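Gadgets & Toys > Hands-On Reviews > Robot Pets

I have wanted a robot pet since I was about nine, when a boy down our road got one of those silver dogs for Christmas and let us look at it through his front window. We weren't allowed in. It walked into a table leg, fell over and barked, and I thought it was the best thing I had ever seen.

So when the Dukent Pocket Walker turned up at my door last month I was not what you'd call a neutral party. It's a little six-legged beetle sort of creature that fits on the palm of your hand, walks about on its own, reacts to claps and voices and (the bit they're really selling it on) learns little routines that you teach it by moving its legs with your fingers. You pose it, press the button on its back, pose it again, press again, and when you're finished it plays the whole lot back. There's an app as well, which I'll come to, with a sigh.

I've had it for five weeks now and it's been played with by me, my partner Myfanwy, and more or less everyone who's come round. 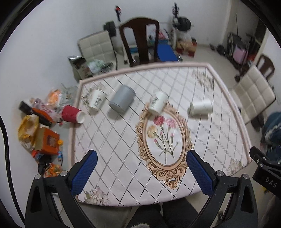 Words by Thiện Hoàng | Updated October 13, 2025

First impressions, then. The box is lovely. I know, I know, who cares about the box, but I've bought enough cheap gadgets in a plastic bag to enjoy one that comes in proper card with a lid that sighs when you lift it off. Inside you get the Walker, a charging cradle, a cable (no plug), two spare feet, a tiny screwdriver and a booklet. The booklet is good! It has drawings, and the English has clearly been written by somebody who speaks it. It's only when you get to the page about the app that everything goes a bit vague.

The Walker itself comes in green, orange or a sort of smoky blue. I've got the green. The shell is hard plastic with a slight sparkle to it, the legs are black, and there are two lights at the front that do for eyes. They're very simple eyes, just on, off and a slow blink, and yet I've seen grown adults say "aww" at them. Sơn Phùng, my neighbour, who repairs washing machines and thinks most of what I buy is rubbish, held it for ten minutes and wouldn't give it back.

Charging takes a bit over an hour from flat. Dukent says you'll get 60 minutes of walking out of that, and I'd call that fair if it's pottering about on a hard floor. If you've got it doing routines one after the other it's nearer forty, and on carpet it's less again. It does give you a warning, a sad little two-note chirp and a slow sit down, and then you've got a couple of minutes to get it back on the cradle. It won't find its own way back. I'd hoped it might, having read the advert too quickly.

Now the walking. Oh, the walking is so good. I've had wheeled robots that pretend to walk by shuffling, and I've had two-legged ones that spend their lives face down, and this is a different thing altogether. Six legs means it's nearly always got three on the ground, so it's steady, and it has this busy, ticking gait that makes it look as if it's late for something. On our kitchen floor it's quick. On the wooden boards in the hall it's quick and also loud, like somebody drumming their nails, and if you live above other people I would think about that. On the living room carpet it slows right down and drags its back feet. It copes with a short pile. A shaggy rug defeats it completely and it just rows on the spot until you rescue it.

It sees edges, most of the time. There are sensors underneath and in my first week I let it wander on the kitchen worktop with my hands hovering. It stopped every time. Then in the second week it went straight off the end of the bookcase, so my advice would be to keep hovering. It landed on its back, blinked, and carried on as though nothing had happened. One foot popped off, and I clicked it back on with my thumb. I like that the feet are made to do that.

Teaching it routines is where I lost whole evenings. The trick is to move only one or two legs at a time, and not very far. My early efforts were all huge dramatic poses and it fell over between every one of them. Once I'd calmed down a bit I got it to bow, wave a front leg, turn in a circle and bow again, and I was so pleased that I filmed it and sent it to my mum. You can store up to 200 poses in all, spread over as many routines as you like, and I haven't come anywhere near filling it up. Lụa Đặng, who I used to work with, has a daughter of eleven and borrowed it for a weekend, and it came back with a dance on it that's better than anything I've done. It does a shimmy. I didn't know it could shimmy.

One complaint: there's no way to go back a step. If you press the button with a leg in the wrong place you're stuck with it, unless you start again or fix it in the app. When you're thirty poses in and your thumb slips, that hurts.

Right, the app. It's called Kerkedby, for reasons I couldn't find explained anywhere, and it's free. It shows you your routines as a strip of little pictures that you can drag about, copy and delete, and you can change the speed of each move. When it works it's a joy. On my phone, which is three years old, it loses the Walker every few minutes and you have to close it and open it again. On Myfanwy's newer phone it was fine all afternoon. It also wants you to make an account before it'll let you do anything, including change the colour of the eyes, and I can't see why a beetle needs my email address. There was an update while I was writing this which made the dropouts a little better. Not cured, but better.

The voice control I can take or leave. It knows a small set of words, "walk", "stop", "dance", "home" (which just makes it sit down, confusingly) and a few more. It hears me perhaps two times out of three. It hears Myfanwy nearly every time, and she's delighted about this and brings it up. Clapping works better for everyone. One clap to stop, two to start, three for a random routine. If you've got the telly on, any sort of applause will set it off, so we had a lively evening with a quiz show before I found the switch to turn the listening off. It's on the belly, under a flap.

I should say something about the noise in general. It has a speaker, and the speaker has three volumes, and the quietest one is still quite loud. The chirps are sweet for the first day. By day four I had them off. The motors themselves are a low whirr and I don't mind that at all.

What about the competition? The obvious one is the Soturholm Crawler, which I had a go on at Chandrasekhar Lobo's house (he runs our local model club and he's got two of them). It's bigger, it's got eight legs, and it'll climb over a paperback without stopping to think. It's also a kit, so you've got a weekend of building first, and some people would rather have that. I quite enjoy a kit myself. But you can't pose it by hand, it all has to be done on a computer, and for me the posing is the whole charm. Chandrasekhar says the Pocket Walker is a toy and the Crawler is a robot. He did spend a long time making mine wave, though.

At the cheaper end there's the Stockdale Hopper, and I'm sorry to say I'd leave it alone. I had one for a fortnight. It hops. That's the lot, and it takes batteries like sweets.

The Walker costs £96, and I've gone back and forth over whether that's a lot. For a toy that a small child will have for a month and leave under the sofa, yes, it is. For something that a ten-year-old and their parents will both want a turn with, I think it's pretty reasonable, and it's well under what the bigger names want for anything that walks. Spare feet are easy to get and cheap. Spare legs you have to order from Dukent themselves and I haven't needed one yet, so I can't tell you how long they take.

A few smaller things I've jotted down while using it:

The charging cradle is too light. Every time I lift the Walker off, the cradle comes with it. I've stuck mine down with putty.

The back button is stiff when it's new and gets easier after a week or so.

Fluff. It collects in the ankle joints something terrible, and a dry toothbrush gets it out. If you have a cat or a dog you'll be doing this a lot.

It doesn't like bright sunshine. Put it by a window at midday and the edge sensors get muddled, and it'll stop and back away from perfectly good floor.

It remembers everything when it's switched off, even after I'd left it flat for several days. My old one forgot the lot every time the batteries went, so I was very happy about this.

Would I buy it again with my own money? Yes, I would, and I'm thinking about a second one in orange, because two of them can be set to copy each other and I'd love to see that shimmy done as a pair. If your phone's an old one, try the app before you spend anything, as it'll at least install and let you poke about without a Walker. And if you can do without the app, the beetle on its own is still a lovely bit of fun.

I'm giving it four out of five. The lost star is for the app and the missing undo button, split evenly between them. There's supposed to be another update in March with new voice words in it, and I'll come back and add a note when I've tried it.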